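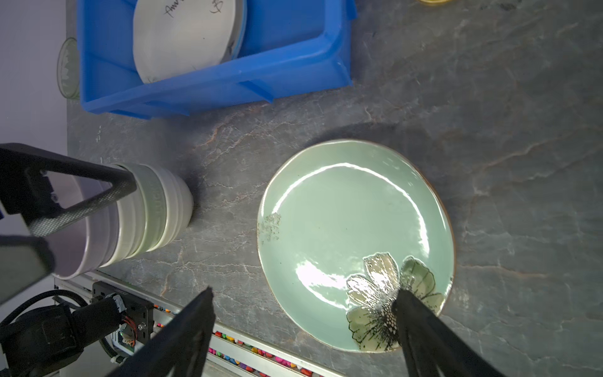
How to hand over the dish sorting to the robot cell at Grurus

Updated 6/13/25

Before December, two people on each shift sorted the returned tableware by hand. Now the cell does the lifting and you do the checking. Your job becomes different, so please read this page also if you have many years with dishes.

1. Clear the counter. Leave only the plates and bowls of the current order.

2. Stack bowls of the same kind, 40 at most for one order. Mixed kinds go to the Verbruggen table.

3. Press Start and step behind the yellow line. One order takes 210 seconds.

4. Look at each plate after the cell puts it down. Feel the rim with your finger. The cell does not notice small chips, you do.

5. If a gripper stops on a plate, do not pull the plate. Press Release, wait for the tone, then take it.

6. Write the stop in the Dekunov sheet, with the hour and the kind of dish.

Nobody has to reach the old number of 600 pieces per shift anymore. Questions about new shift hours go to the Uris office, extension 2045.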